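November 2022

I came home with stiff thumbs again. We are still teaching the machine to close a cut, and the teaching is done by me: I sit at the console, I move the handles, and everything my hands do is kept for it to learn from. Pavliuk want 2057 good stitches before December. This evening we stand at 278.

My trouble today was the pulling. At the console I feel nothing in my fingers, so I must look at the thread and judge from its line how tight it is.

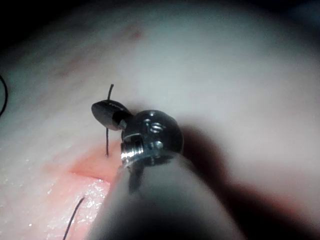
I said to myself, slowly, slowly, and then I counted in my own language. In the morning I threw away 9 attempts – my left hand was lazy and waited too long. I don't want the robot to learn waiting from me.

After lunch it went better. I began to leave the tails short after each knot and to bring the two tools close together before I passed the thread. When they are far apart I lose my patience, and that is also recorded.

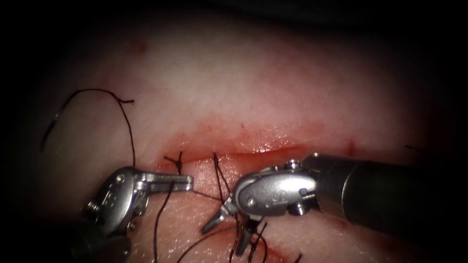 The old thread gets in my way more than the needle does. I asked if I may clear it between stitches, but the people from Flirnlow prefer that I continue, and perhaps they are right. Tomorrow two hours only, then the meeting. I must remember to lower the chair.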